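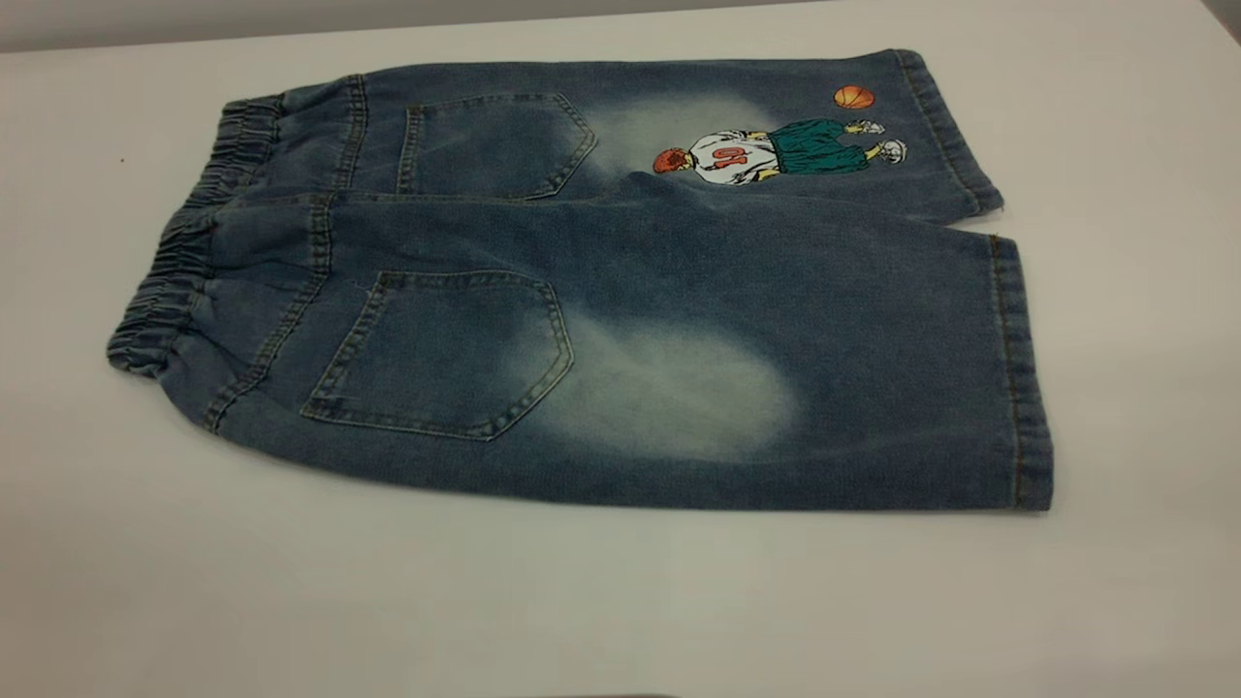
Every February somebody promises me a machine that does the laundry. I've been hearing it for 7 years, and I still fold everything myself.

Take one pair of denim shorts. Elastic waist, all bunched up. Two back pockets, folded cuffs, a cartoon basketball player on one leg. Flat on a table they look easy. Now hand them over in a ball, inside out, with a sock in the leg.

Rosalba Guerra sent me the Oline brochure. $2790, and page one says you have to lay each item out flat first. That's the part I want to stop doing!

She says give it 5 years. She said that about the window cleaner too — it's in her garage.

My cousin's shop in Tivport tried a folding unit for T-shirts. Fine with T-shirts, all one size, 1000 in a run. Kids' clothes went back to the women at the long table.

I'd pay for one that could find the waistband by itself. Elastic pulls up differently every time you drop it.

Valbona Milošević asks if I'd trust it with the good sheets. No. Start with the shorts and we'll talk.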